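Tabletop recording guidelines: what changes this spring 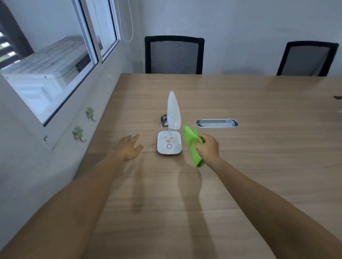 The revised handling rules for tabletop tasks take effect at both the Bradwood and Vallport sites this month. Most of them put into writing what the better sessions already do. A few are new, and they affect anyone who sets up a table, performs a task or checks recordings afterward.

The first change concerns cleaning tasks. Until January the task sheet said only "wipe the object," and the results were all over the place. Some people wiped the top of a thing and stopped. Others picked it up, wiped underneath and put it back facing another way. The new sheet names the surface to be cleaned and says whether the object may be lifted. If the sheet says the base of a lamp, then the base is the job, and the stem and head are left alone unless they are listed too.

Crumbs and dust count as part of the setup. Put them down before recording begins, on the surface named in the sheet, and use enough that a reviewer can find them without zooming in. Dry material only. Liquids near anything with a cord or a battery are not allowed under the Rendik safety sheet, and that has not changed.

Use a cloth in a color that differs clearly from the table and from the object. White cloths on white objects caused more rejected clips last year than any other single thing. Bright green, orange and blue all work. Bring the cloth in from the side, and keep the free hand in view, open or resting lightly on the object to steady it. Reviewers need to see both hands for the whole task.

Touch buttons are a known nuisance. A light pass with a cloth can switch a lamp on, and the old rules did not say what to do about it. Under the new ones, keep going. Finish the wipe, and mark "state changed" in the log. Do not stop to switch the lamp back unless the sheet asks for it.

Other items on the table may stay if they belong to an ordinary workspace. Clips, chargers and cable fittings are fine. Papers with names or addresses are not, and neither are phones with the screen facing up. Chairs can stay where they are as long as they do not block the reach of either arm.

Each task is now limited to 6 attempts per setup. After that, move the object, turn it or swap it for another from the shelf. The Chávez review showed that long runs with the same layout added very little, and we would sooner have 14 short setups than one long afternoon at the same spot.

The limit for a batch remains 850 clips. Batches over that size will be sent back to be split.

The full text is in the shared folder under "Tabletop, revision April." It was posted Saturday, April 17, 2021, and replaces all earlier copies, including the laminated ones at Vallport. Please take those down. Questions about the wording can go to the standards mailbox, and corrections received before the end of the month will go into the next printing.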